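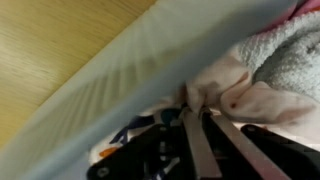

**Vellano College of Health Careers**
**Practical Nursing Program – Advisory Meeting, February**

**Present:** program faculty, clinical placement office, student services, two employer representatives (Sengar Home Care and Medo Rehabilitation Center), one student representative.
**Apologies:** library services.

The meeting was called to order at 2:00 p.m. A quorum was present.

## 1. Minutes of the previous meeting

The minutes were approved with one correction. Under item 4, "clinical hours" should read "simulation hours."

## 2. Matters arising

The revised immunization form has been posted to the student portal. Students who submitted the old form before the change will not be asked to submit it again.

The question of parking at the Medo site remains open. The placement office has written to the center and awaits a reply.

## 3. Clinical placements, spring term

The placement office reported that 30 students are due to begin their long-term care rotation in the spring term. Sites have been confirmed for all but three of them. Medo has offered additional evening places, and these may be used if no day places become available.

Faculty asked whether evening students would have an instructor on site for the full shift. The placement office confirmed that they would. It was noted that the evening shift at Medo ends after the last bus, and that students assigned there should be told so before they accept.

**Agreed:** The evening places will be offered first to students who have stated a preference for them. Any remaining assignments will be made by the program office.

**Action:** Placement office to circulate the final list before spring break.

## 4. Home care elective

Sengar presented a draft outline for an elective in home care nursing. The elective would run for one term and combine classroom sessions with supervised home visits. Topics proposed were medication review, wound care in the home, family communication, and documentation outside a facility.

Members supported the outline in general terms. The following points were raised:

- The draft doesn't state who signs the skills checklist when a visit is canceled at short notice.
- Travel time between homes should be counted, or students should be told plainly that it is not.
- The wound care session overlaps with material in the second-term course – faculty will compare the two before the outline goes further.
- Liability coverage for home visits must be confirmed in writing. 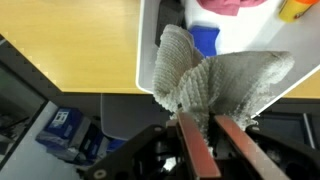 Perkier asked that the student view be recorded: many in the current class would choose the elective, but would be unable to do so if the visits fell on the same mornings as the pharmacology lab. Perkier further asked that the timetable be settled before registration opens, as it had been changed after registration last year.

The chair thanked the speaker and undertook that no elective would be listed without fixed hours.

**Agreed:** Sengar and faculty will prepare a second draft for the next meeting.

## 5. Skills laboratory

Faculty reported that the laboratory had recorded 739 student visits in the fall term, counting both scheduled classes and open practice. Open practice was busiest in the weeks before skills testing. Students have asked for longer hours in those weeks.

The cost of an additional evening session was discussed. Student services indicated that the present budget would cover extended hours in the two weeks before each test, provided that existing part-time staff are used.

**Agreed:** Extended hours to be tried for one term and reviewed.

**Action:** Faculty to post the revised laboratory schedule.

## 6. Licensing examination preparation

The present review course is optional and is held after final grades are issued. Employer representatives observed that graduates who delay the examination often find it harder to return to study. Faculty proposed moving the review course into the last month of the final term.

Members differed on whether attendance should be required. Student services was concerned about students with family or work duties – a recorded version was suggested for them. No decision was taken, and the item will be carried forward.

## 7. Other business

The pinning ceremony will be held in the main auditorium. Employers wishing to have a table in the lobby should notify student services.

The meeting was adjourned at 3:40 p.m. The next meeting will be held in April, in the same room.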